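Ticket 2492
Product: Takard group chat, web client
Opened by: Eirlys Trevor
Assigned: Craddock second line
Priority: 3
Status: Awaiting customer

Summary
Members of large groups stop receiving friend requests sent from the member list. Sender sees "Request sent". Recipient sees no notification and no entry under Pending.

Environment
Group "Pisby Newcomers", more than 800 members. Reporter is group owner. Fault first noticed in February, after the group was merged with the old Firnard board.

Steps taken
1. Sent request from member list to test account. Not delivered.
2. Sent request from profile page to same account. Delivered at once.
3. Repeated step 1 in a group of 14 members. Delivered.
4. Checked block lists and privacy settings on both accounts. No restrictions set.
5. Changed group avatar to rule out a stale group record. New avatar displayed for all test accounts, fault unchanged.

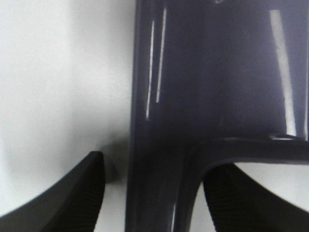

6. Exported member list. Accounts brought over in the merge carry two member IDs. The member list uses the old ID, the profile page uses the new one.

Cause
Requests addressed to the old ID are accepted by the server and then dropped.

Workaround
Send requests from the profile page.

Next action
ID clean-up queued for Tuesday, 06:00. Owner to retest step 1 and reply on this ticket.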